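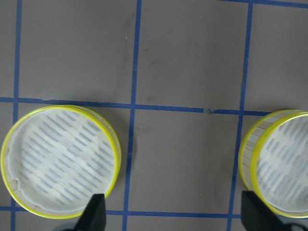 Why did the Rumen shop open a second branch in the same town?
The owner wanted to reach the customers on the east side, who did not like to cross the river only to rent a film.

Our report studies this decision. In September we visited both branches and spoke with the manager, Ms Curkus. The first branch keeps 4000 titles and the second one keeps 740, mostly new films and children's films.

We gave a questionnaire to 100 customers. Many of them answered that parking was more important for them than the price. We did not expect this result, and we checked the sheets two times.

The weak point of our work is that we asked only in the evening, after six o'clock. Older customers come in the morning, so their opinion is missing.

Milagros Agudelo wrote the part on customers and Socorro Tamayo made the tables.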